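Projects > Student Reports > Household Robotics

18/07/2024
By Nuanchan Sitthichai and Kristaps Žukauskas

Can It Tidy a House Yet? Final Report on the Leka Agent

Our proposal promised a machine that would tidy a house. Our supervisor, Henrike Mühlbauer, read it and asked whether it could find the room first. We were a little offended. We then spent most of the project finding the room.

Leka is a navigation agent that lives entirely in simulation. It gets a short order ("go to the lamp and turn it off", "take the tray to the kitchen") and a first-person view, and has to work out the rest. We trained it in Zamham, a set of simulated apartments, and tested it on 174 chores in homes it had never visited. A chore counted as done if the agent finished within five minutes of simulated time and said so itself. Saying so turned out to be a separate skill.
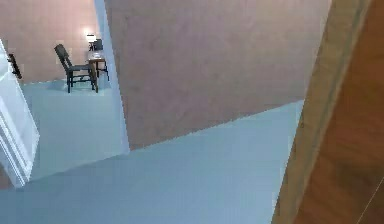 Leka completed 62 of the 174. The failures were rarely about handling objects, which the simulator makes very easy: stand close enough, issue the command, and the thing is picked up. Most were about doorways. A person who sees a glowing lamp on a small table through an open door walks over to it. Leka saw it too, gave it a high score as a target, and then set off in a straight line, which in a home usually means into a wall. Deividas Jankauskaitė, who shared our lab bench, called this the moth policy – the name stuck.

We tried two fixes. The first was a penalty for collisions. The agent responded by standing still, a perfect safety record and a familiar approach to housework. The second was a rough map, built up as the agent moved, with openings marked as places worth going. This helped a good deal, and all the figures in this report are from that version. It took 2240 training runs and a good part of our patience.

Doors remain a problem. With one partly open, Leka tends to treat the panel as wall and the gap as a rumor. Tight turns near a frame are also bad, as the camera fills up with wood and the map stops updating.

Our answer to the title is no. A real home adds cables, socks and a cat, and we modeled none of them. In August we hope to add moving obstacles, starting with something slow.

Contact: Robotics Project Office | © 2024 | Back to top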